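Porte-revues + bac à casiers Deli beige : mon avis après deux mois de plan de travail

Par Mahtab Talebi
Rubrique : Rangement / Cuisine
Note : 3,5 sur 5

Vite fait, parce que j'ai promis cet avis en avril et que j'ai déjà reçu deux rappels.

Donc : un organiseur de bureau. En plastique beige. Acheté pour les papiers, fini dans la cuisine. Marque Deli, c'est écrit dessus en petit, moulé devant. À l'arrière, un porte-revues haut, ajouré. Devant, un bac bas avec plusieurs casiers ouverts. Le tout d'un seul tenant, ou en tout cas le mien je ne l'ai jamais démonté.

Pourquoi dans la cuisine ? Le bureau, chez nous, c'est le bout du plan de travail. Factures, menus de livraison, carnet de santé du chat, tout atterrissait à côté des boîtes de conserve. Arash Hashemi, mon voisin du dessus, avait le même au boulot et me l'a conseillé. Je cherchais plutôt un modèle Uvton en métal, plus joli, mais trop profond pour chez moi. Bref.

Ce que j'attendais : que les papiers tiennent debout. Que les stylos arrêtent de rouler derrière la bouilloire. Pas plus.

Montage : néant. Sorti du carton, posé. Un peu d'odeur de plastique le premier soir, partie le lendemain.

Stabilité. Bien quand c'est plein, moyen quand c'est vide. Si on ne met que deux magazines au fond, ça glisse dès qu'on tire dessus un peu sec. J'ai collé des patins dessous (des Callent, ceux pour les pieds de chaise, je n'avais que ça). Depuis plus rien ne bouge. Ils auraient pu les mettre d'origine, franchement.

Le porte-revues. C'est la bonne surprise. Les séparations montent haut, elles sont courbes, on attrape une feuille sans tout sortir. Les formats A4 tiennent droit. Les enveloppes souples s'affaissent, il faut les coincer entre deux choses rigides. Le plastique est percé de partout, petits carrés et grandes fentes. Avantage : on voit à travers ce qu'il y a derrière et ça fait moins gros bloc. Inconvénient : la poussière de farine. Elle se met dans les trous. Le chiffon ne suffit pas, il faut la douchette, puis laisser sécher. Je le fais une fois par mois et je râle à chaque fois.

Les casiers. Là je suis plus partagée. Les séparations sont en biais, c'est pratique pour attraper, moins pour ranger quoi que ce soit de rond. Stylos ok, ciseaux ok, élastiques ok, piles ok. Les sachets d'épices entamés, non, ils se couchent et se vident dans le fond. J'ai essayé, ne le faites pas, le cumin est encore dans un angle. 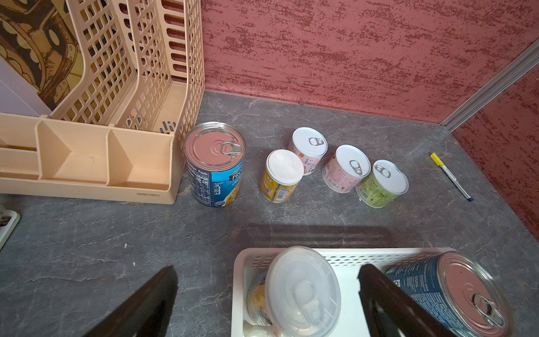
L'organiseur à sa place, les conserves à droite.

Les boîtes, justement. Question de Nasrin Salehi dans les commentaires du dernier article : est-ce qu'on peut y mettre des conserves ? Non. Enfin, j'ai pas réussi. La grande boîte de soupe ne rentre dans aucun casier et une petite boîte à cet endroit, on se retrouve à la tirer par la languette. Mauvaise idée. Elles restent donc sur le plan de travail, à côté. Si quelqu'un a un rack à conserves bas et pas moche, je prends, le Killbridge qu'on m'a prêté fait le double de la largeur qu'il me reste.

Solidité. Rien de cassé, rien de fendu. Par contre ça marque. L'intérieur du bac a déjà des traces et des petites éraflures, surement les ciseaux et les clés. Sur du beige ça se voit. Sur du noir peut-être moins, à vérifier. La gomme magique en enlève une partie, le reste s'est incrusté.

La couleur. Beige, donc. Un beige de bureau, pas un beige de magazine déco. Contre mon mur rouge et le plan de travail gris marbré, je craignais le pire, finalement il se fait oublier. Cường Tiêu, qui partage la cuisine avec nous, trouve que ça fait secrétariat de lycée. Il y range ses tickets de caisse quand même.

Place prise. Plus que prévu. En hauteur ça passe sous mes placards, mais mesurez avant, avec les magazines dedans et pas à vide (erreur de débutante, la mienne). En profondeur, il mange la place de la planche à découper. Je le pousse au fond, dans le coin gauche, et on n'en parle plus.

Le nettoyage en résumé : bac facile, porte-revues pénible.

Comparaison rapide avec ce que j'ai eu avant :

Le Cù en bambou, offert par mon frère Ardalan. Beau. A gonflé près de l'évier en un hiver. Retiré.
La boîte à chaussures. Gratuite. Ne tient pas debout une fois mouillée, on s'en doute.
Le Deli. Pas beau, pas laid, se rince. Toujours là.

Les plus
Se lave à l'eau
Le porte-revues haut, vraiment bien pour le courrier
Rien à monter

Les moins
Se raye vite
Pas de patins
La poussière dans les trous
Casiers en biais, pas pour tout

Je rachète ? Oui si c'est pour des papiers et des stylos, même dans une cuisine. Non pour de l'épicerie. Pour l'épicerie prenez un vrai rangement, ou une étagère, ou faites comme moi et laissez tout sur le plan de travail en attendant.

Une demi-étoile en moins pour les patins, une pour les rayures. Le compte y est.

Mise à jour du soir : on me demande si ça passe au lave-vaisselle. Pas testé, le mien est trop petit. Ardalan dit que oui, mais Ardalan met aussi ses casquettes au lave-vaisselle, donc prudence.

Commentaires (2)

Nasrin Salehi
Merci pour la réponse sur les conserves ! Je vais le prendre pour le courrier alors. Tu as mis combien de patins ?

Mahtab Talebi
Un à chaque coin. Dégraisse bien dessous avant de coller, sinon ça tient pas. Le premier que j'ai mis est parti dans la journée.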